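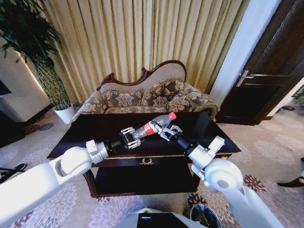 Progress report to the Ruiz-Ortega Fund
Project: Community responses to extremist violence, Pusgate district
Submitted by Sunita Pettigrew, 10 March 2022

1. Work completed

The survey of residents closed with 322 valid responses from 500 mailed questionnaires. Coding of the open answers is finished. Two coders worked separately and Sudheer Joseph settled the differences. The codebook has been revised once, to split "fear of attack" from "fear of reprisal", which respondents treated as separate matters.

Interviews with faith leaders, shopkeepers and local police stand at 16. All have been transcribed. Two transcripts are still with the participants for checking.

The review of press coverage took longer than planned. Archive access for the regional papers was granted late, and opinion columns had to be sorted from news reports by hand. Yolanda Mbeki has drafted the section on headlines that assign blame to a whole community or country.

2. Changes to the plan

The public forum on free speech and security has been moved to September. The hall at Traltetti was not available on the earlier dates, and two panel members asked for more time to read the draft findings. The hire deposit carries over.

We have dropped the social media sample. The posts could not be dated reliably - many were reposts with the original removed - and the advisory group agreed the results would not be defensible.

3. Budget

Spending is within the approved lines, except for transcription, which is over. We ask to move the unspent social media allocation to cover it. Otis Iwasaki has sent the revised table separately.

4. Risks

Four interview participants have asked that their neighbourhood not be named. The report will use district-level labels only. Thaddeus Whitlock is checking the earlier drafts for place names.

5. Next period

Complete the press review, circulate the full draft to the advisory group, and confirm the forum panel. The next report will include the response rates by age group.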